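OK so I did the thing I've been threatening to do since April and quit buying bread. Thread, because my sister is sick of hearing about it and you all are next.

Background: the bakery in Cenwood closed and the only other decent loaf is at Arnier, which means two buses and a transfer where the second one never waits. For a while I was going every Saturday. For bread!

So I asked Rocío Salazar from my old building for some of her starter. She gave me a jam jar with a strip of tape on it that said CONDORI. That's its name. She named it after a street she used to live on and I'm not allowed to change it.

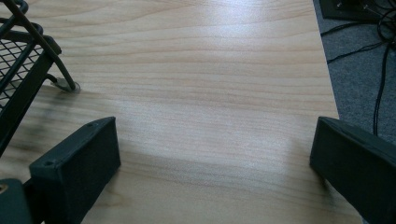
Last updated: Wednesday, December 11, 2024

First loaf: a brick. Second loaf: a brick with a hole in it. I'd been feeding Condori straight out of the fridge and baking an hour later like an idiot. Rocío let me go on about my oven for a good ten minutes before she asked if the starter had even doubled. It had not.

What fixed it was boring. I feed it at night, leave it on top of the fridge where it's warmer, and don't touch the dough until the jar looks like it wants to climb out. In my kitchen that can take nearly 73 minutes longer than whatever the recipe says, yes I timed it, no I will not be taking questions.

Flour: I've tried 4 kinds now. The cheap store brand is fine. The Skestulard whole rye smells amazing but go easy, a few spoonfuls in with the white. I went half and half once and got something you could resole a boot with.
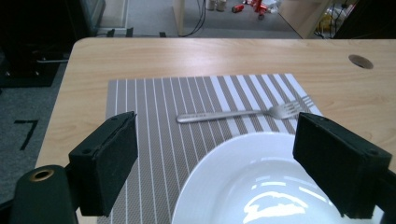

Also, let it cool! I know. I KNOW. But if you cut it hot the middle goes gummy and then you blame the recipe. I go for a walk now — otherwise I stand there and pick at the crust.

Crumbs and heels go in a bag in the freezer. When the bag's full I make the tomato and bread soup my aunt used to make: garlic, a big can of tomatoes, old bread, way more olive oil than you think. Better the next day.

Someone asked if it saves money. Kind of? Flour's cheap, but I bought a Dutch oven, and then a basket for the dough, so ask me again in a year.

I do still go to Arnier once in a while for the seeded rolls, I can't get those right at all. Mine come out flat and the seeds fall off in the bag. If you have a seeded roll recipe that works, send it — I've got Condori fed and ready for tomorrow.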